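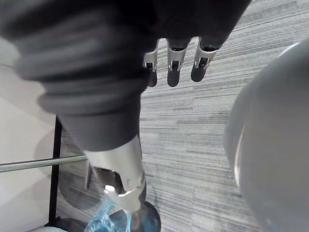 Looking after the two-arm cell for the bag-changing task
by Lemlem Gudeta, Lomadley workshop

These notes are for the Keramora cell, the one with two arms. Do them every Wednesday morning, before the first run. You will need a dry cloth, a soft brush, the small hex keys and a roll of thin bin bags.

1. Put the cell in hold and wait until both arms are still. Keep the stop button in your hand.

2. Wipe the rubber fingertips one by one. Dust makes them slide on thin plastic. If a pad is shiny or has a cut, change it. We change all pads after 200 hours in any case.

3. Brush out the ribbed sleeves over the joints. Open every fold with your thumb and look for small holes.
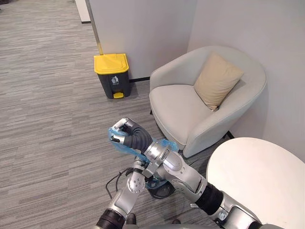 4. Check the screws at both wrist fittings. Turn the key only until it stops, and do not use force.

5. Look at the cables while you move each arm slowly by hand. A cable must never become tight. If it does, give it more slack at the Gebru clip.

6. Start the Ernis program and load task 171. Set the grip force to 2 for thin bags. With more than 7 the fingers will tear them.

7. Run the task at slow speed with a bag and the mesh bin. Watch how the fingers close on the plastic, and stop the run if the bin begins to move with it. 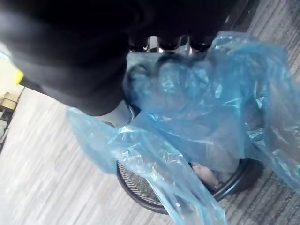

Gripper over the mesh bin, with the blue bag hanging over the rim.

8. Write the pad hours and the grip force in the cell book. If you changed a pad, calibrate that hand again before normal speed.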